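2024-03-21 – handout for the second evening, route planning and packing for your first long walk or ride

Welcome back, everyone, and thank you for sending in your practice routes. I've read all of them (with a pot of tea and the maps spread over the kitchen floor) and they were a pleasure. Most of you were a bit hopeful about how far you'd get in a day, so that's where we'll start.

## 1. How long is a day?

Our worked route is the Janach loop, which starts and ends at the car park in Lambert. It comes to 73 kilometres, and I've split it over three days for walkers. People on bikes can do it in two and still have time for a proper lunch.

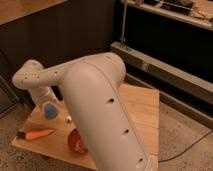
The middle day is the one to look at closely. The distance is 20 kilometres, which sounds gentle enough, but you climb 493 metres before you reach the Grusetti hut, and nearly all of that comes after midday when your legs have already had enough. Count the contour lines before you count the kilometres! For walking, I allow an hour for every four kilometres and then another hour for every 400 metres of climbing. Try it for the middle day and bring me your answer.

## 2. Water and where to find it

Mark every stream, tap and village on your map in blue pencil. On the Janach loop there is a long dry stretch past the ridge, and the spring below it can't be relied on after a hot summer. I carry two litres from the hut and drink a good half-litre before I set off. 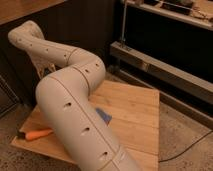

If you do fill up from a stream, go above any grazing animals and treat the water all the same. Tablets weigh next to nothing, though they take half an hour to work and you'll want to start them before you're thirsty.

## 3. Packing

Lay everything out at home first, then put back whatever you can't name a use for. The stove I take is an old Zesodex, which weighs 207 grams without its gas and has never been a beauty, but it boils a pan quickly and folds into a mug.

- Sleeping bag at the bottom, in a waterproof liner
- Food and stove in the middle, close to your back
- Raincoat, gloves and snacks at the top
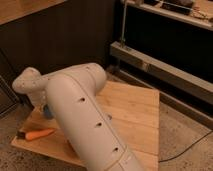
Cyclists, your heavy things want to go low and near the middle of the bike. A big bag on the handlebars makes the steering feel very odd on the way down, so please try a loaded ride round the block before the real thing.

## 4. Turning back

Choose your turning points at home, and write a time next to each one. Mine for the middle day is the footbridge at two o'clock – in November I'd bring that forward to noon, as the light goes so early.
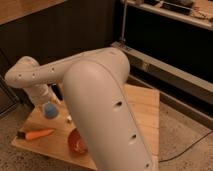
Leave a copy of those times with somebody who will notice if you don't ring, and do remember to ring them.

### For next time

Redo your practice route with the climbing added in. Bring your packed bag, and a pencil.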